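The woman who kept the pantry open at Tidmont
Written up from notes, 7th April

She wants it known she did not start the pantry. People keep saying she did. It was already going when she walked in, out of a side room at the old Moradi building, two shelves and a folding table, and she had come to drop off a bag of stuff from her mother's kitchen.

"I was clearing a house," she says. "You end up with all these cans. I couldn't throw them away and I couldn't eat them either. So I drove over. And the lady at the table said, can you stay till noon, and that was that."

That was eight years ago. She ran it for six of them. She stepped back last May and this is the first time she's agreed to sit down and talk, and even so she kept her coat on.

We met in the coffee place across from the bus stop. Loud. She ordered tea, let it go cold, ordered another one.

First question, the obvious one. What do people get wrong about giving food?

"They give what they'd like to be thanked for," she says. Then she takes it back a little. "No, that's mean. They give what's in the cupboard. I did. But you'd get, like, artichoke hearts. Cocktail onions. Somebody with three kids and a hot plate, what are they going to do with a cocktail onion."

What goes fast is the plain stuff. Peanut butter, rice in small bags, canned meat, canned fruit in juice. Anything with a lid you can open by hand. She is firm on that last one – she must have said it four times.
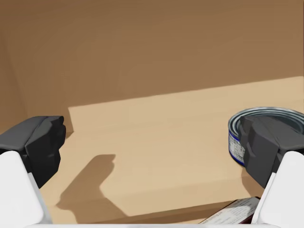 "If you need a can opener, then I need to give you a can opener," she says. "And I did, we bought them by the box. But people are embarrassed to ask. They'd take the can home and it would just sit there. I found that out because a man brought one back. Beans. He said give it to somebody who can get in it."

After that she had the shelves switched around. Pull tops at the front, everything else behind, can openers in a bowl right by the door with no sign on it so you could just grab one on the way past. The bowl was her idea and she is still proud of it. It was a salad bowl from her wedding, she says, the marriage didn't last but the bowl's fine.

The Moradi building closed the year after she took over. Roof. They had no place for most of a winter and worked from the back of her station wagon, parked behind the Brorel laundromat, who let them plug in a lamp. Then the town offered the room on Tidmont Street, with heat, and a sink, and she cried in the parking lot. She says write that down, so.

At the busiest they had 95 households on the list. She knew most by face. She did not ask for paystubs or ID and got into some trouble over it with a funder, Wuvov, who wanted a form filled out for every visit. She filled out one form. It said no thank you.

"They came around," she says. "Took a while. They sent a very nice woman down, she stood there for a whole afternoon handing out bread, and after that we didn't hear about forms."

I asked about canned meat, because I'd read an old newsletter of hers where she gets pretty worked up about it. She laughed. There's a type of donor, she says, who apologizes when they hand it over. Like it's a joke gift. And she could never stand that.

"It's dinner," she says. "You slice it, you fry it till it's got an edge on it, you put it on rice with an egg. My mother made it with brown sugar and mustard. I'd eat that tonight. It keeps, it doesn't need a fridge, it's salty, yes, fine, so rinse your beans."

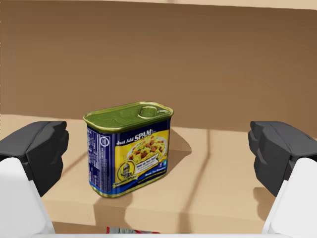
One reader of that newsletter wrote in at the time to say the salt was no small thing, that half the older folks on the list had been told by a doctor to watch it, and that a pantry ought to think of them before it got sentimental about anybody's mother. The letter ran in the next issue, in full. It suggested a shelf just for low-sodium.

"Which was right," she says. "I was annoyed for a day and then I went and made the shelf."

It was a good shelf, too. Tuna in water, no-salt corn, the plain tomatoes. She taped a strip of green along the edge so you didn't have to read the small print. A lot of the regulars didn't read English easily, or had left there glasses at home, or just didn't want to stand around squinting with people waiting behind.

The recipe cards came out of the same argument. Eight of them, photocopied, four ingredients or less. One pot. The rice and egg one was the favorite. Second was a potato hash with canned corn. The lentil one, she says, never moved, you could not give it away, and she tested that one herself for a week.
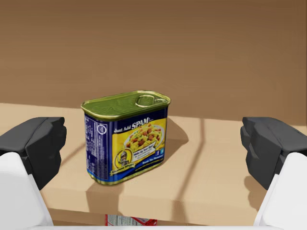
"I printed way too many of the lentil," she says. "I was using the backs for grocery lists right up until Christmas."

I asked what she'd tell a person starting one up now. She didn't love the question. Get a scale, she said finaly. Get a second key made. Pick hours you can keep when you've got the flu, even if it's only one morning, and then keep them – people will walk a long way on the strength of a sign on a door, and if it's locked they won't do it twice.

And buy some of the food. That surprised me. She thinks a pantry that runs only on donations ends up handing people whatever is left over in other people's lives, her words. So she set money aside every month for eggs, onions, cooking oil. Diapers when she could. Coffee always, good coffee, and she got letters about that as well.

"Somebody said it was a luxury. I said, are you drinking it? He was. He had a cup in his hand."

Does she miss it? Long pause. Some mornings. She misses setting up, when the lights are on and the door's still closed and somebody is breaking down boxes in the back. She doesn't miss the phone. She goes in once in a while and bags onions, and she has made a rule that she's not allowed to move anything on the shelves.

"I moved one thing," she says. "The bowl. They had it up on top of the fridge. You can't reach it up there."

Tidmont Street pantry takes drop-offs at the side door any morning it's open. Pull tops if you've got them.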